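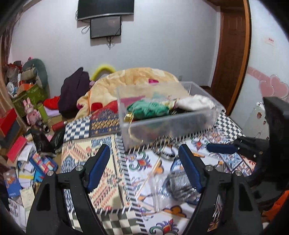
4. Setting Up the Steamer

This section applies to the Jordale upright garment steamer with the Atgate hose fitting. For the older Tandetti fitting, see Appendix B. Read Section 2 (Safety) before filling the tank.

4.1 Assembling the pole and hose

1. Stand the base on a hard, level floor at least 19 inches from any wall or curtain.
2. Push the lower pole section into the socket until the lock button clicks.
3. Raise the upper section and close both pole clips.
4. Fit the hanger head to the top of the pole. The slot faces the back of the base.
5. Screw the hose collar onto the base outlet, clockwise, hand tight.
6. Hang the steam head on its hook.

Note: Do not use pliers on the collar. A collar that leaks when hand tight has a worn seal. The seal is a user-replaceable part (see Section 9).

4.2 Filling the tank

1. Unplug the unit.
2. Lift the tank straight up by its handle and turn it over.
3. Unscrew the cap and fill with cold tap water to the MAX line.
4. Replace the cap, wipe the outside of the tank, and set it back on the base.

In hard water areas use a half-and-half mix of tap and distilled water. Do not add scent, starch, vinegar, or fabric softener.

CAUTION: Never run the unit with the tank removed. The overheat cutout will trip, and the unit must then cool for 2 hours before it can be restarted.

4.3 First heating

1. Plug the unit into a grounded wall outlet. Do not use an extension cord.
2. Turn the dial to LOW. The amber lamp comes on.
3. Wait for the green lamp. Heating takes around 50 seconds.
4. Point the steam head away from people and pets and let it run until the steam is steady.

Some spitting is normal during the first heating. If it continues, check that the hose hangs without a low loop. Lift the steam head to full height to drain the hose back into the base.

WARNING: Steam at the head can burn skin at once. Do not steam clothing while it is being worn.

4.4 Testing printed and coated fabrics
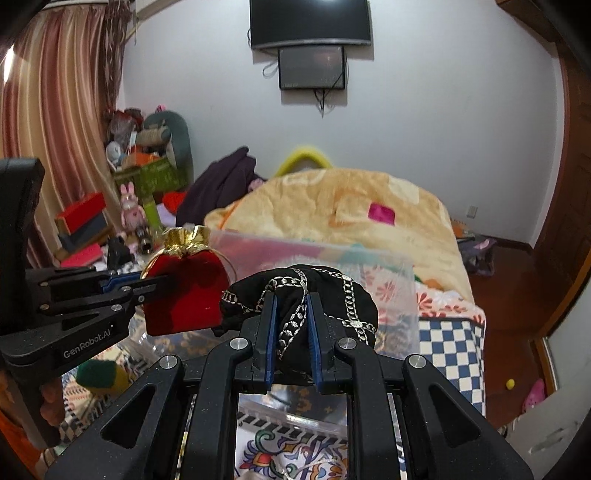
Surface prints take heat differently from the cloth under them, and the care label often covers only the cloth. Test any printed item before steaming the whole of it. On a fabric like the black one with the silver-white chain motifs, choose a test spot that includes a stretch of chain as well as plain black. Keep the dial on LOW throughout the test.

1. Turn the item inside out and hang it from the hanger head.
2. Hold the steam head a hand's width from the test spot and pass over it once.
3. Let the spot dry fully.
4. Turn the item right side out and check the print for dulling, lifting, or a tacky feel.
5. If there is no change, steam the rest from the inside.

Do not use the crease clip on metallic or foil prints.

Fabric settings are listed in Table 6.

Document 182, revised January 2022. Text: Sidra Bukhari. Technical review: Shabnam Cheema.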